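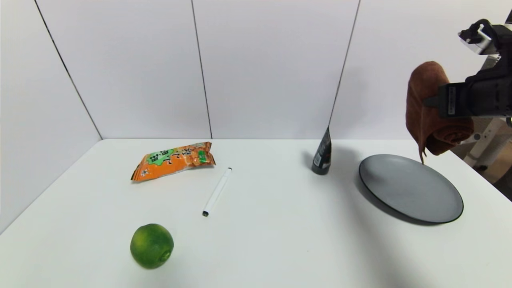 Cledavdale Community Boards > Food & Drink > Snacks and sweets
Thread: Have crisps got worse or is it me?

tunstead_tel
Right, I need to get this off my chest. Bought a big bag of the Relow sea salt ones for the match last night and I swear half of them were crumbs. The other half had that greasy see-through look in the middle. I've been eating these since they came out and they used to be thick, proper thick, you could hear next door eating them. Now it's like eating burnt paper. Have they changed the recipe or is it me getting old?

marrowfat
It's not you. They went thinner before December, I noticed at Christmas when my sister did bowls of them and they all snapped off in the dip. I spent the whole of Boxing Day fishing bits out of the hummus with a teaspoon!

Bozsik
Can't say I agree. I had a bag this week and they were fine? Bit salty but that's the point of them. Where are you buying yours, Tel? If it's the garage on the Tunstead road they keep everything in the window in full sun and it all tastes of warm cardboard.

tunstead_tel
It WAS the garage. But I've had them from the big shop too and they were the same, so I'm not having that.

pilchard_on_toast
I gave up on the normal ones ages ago and get most of mine from the Chinese supermarket now. There's one at the back of the market hall in Cledavdale, next to the key cutting place. Cucumber flavour sounds horrible and is lovely, very fresh, a bit sweet. They do a lime one as well but it's not always in. I can't read most of the packets so I go by the colour and hope for the best, which is how I ended up with a bag of dried squid on the bus.

marrowfat
Cucumber crisps?? I'm trying to picture it and I can't. Is it like tzatziki?

pilchard_on_toast
No, no garlic in it at all. Imagine the smell when you first cut a cucumber and then salt on top. My other half won't go near them so more for me.

Bozsik
I've tried those, someone brought them into work. Tasted like a scented candle. I had three and put them back and felt bad about it all afternoon.

gravyboat89
Going back to the first post, I think people forget how bad crisps were. When I was at school they were either burnt or green round the edges and you got one enormous folded one that took the roof of your mouth off. I liked the folded one, mind you.

tunstead_tel
The folded one was the best one in the bag and I won't hear otherwise.

hobnail
Weigh them. I do. The bag says a weight on it and if it's under you write in. I did it with a bag of cheese puffs, it came in at 89 grams when it should have been a hundred, and I got vouchers and a very nice letter. You need decent kitchen scales though, my old ones were all over the place.

Bozsik
You weighed your cheese puffs.

hobnail
I did and I got vouchers, so laugh all you like.

marrowfat
Can I ask about storage while we've got the experts in? I never finish a big bag in one go (I know, I know) and by the next night they've gone soft. I've tried a clothes peg, I've tried rolling it down and sitting a tin of beans on it. My mum swears by the freezer but I think she's having me on.

pilchard_on_toast
She isn't! Freezer works a treat. Squeeze the air out, clip it, in it goes. They come out crunchy and you can eat them straight away. Chocolate-covered things too.

gravyboat89
Freezer is a waste of a drawer. Five minutes in a low oven on a tray and they're good as new, warm as well. Keep an eye on them, mine caught once and the kitchen stank for days.

marrowfat
I'm not putting the oven on for half a bag of crisps, Gravy. Have you seen what electric costs?

gravyboat89
Have you seen what a freezer costs to run?

marrowfat
It's already on! It's a freezer!

Bozsik
Why is nobody suggesting just finishing the bag?

tunstead_tel
Finally some sense. Anyway I've written to Relow, used their form, it only lets you have 300 characters so I had to leave out the bit about the dip. Will let you all know if I get anything back.

hobnail
Did you weigh them first?

tunstead_tel
No, I'd eaten them.

pilchard_on_toast
I'm down the market tomorrow morning if anyone wants cucumber ones. Marrowfat, I'll pick you up a bag, you can have it at the quiz.

marrowfat
Go on then. Not the squid though please!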